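Mixing at the Round Table

Every baking page swears by one bowl and one spoon. I have my doubts, having read the Brodanness kitchen guide and its 500 claims for the right spatula. Two pictures from the black table by the window, then, and you can decide.

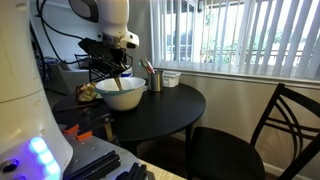 Zsolt Vörös
Kitchen columnist, Delance

White bowl, thin teal rim, light wooden utensil. The metal cup of pens and brushes shares the table, and I'm not convinced a mixing spot needs one — my own ends up in the batter's way.

A pouring spout is the other thing people rave about.

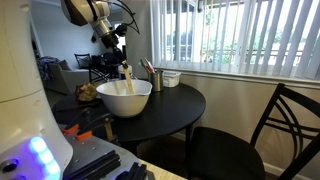
I'd want to see one pour thick batter cleanly before paying extra for it. The Fodor shop in Dravthorpe had 9 spouted bowls out in March, and the two I tried at home both dribbled.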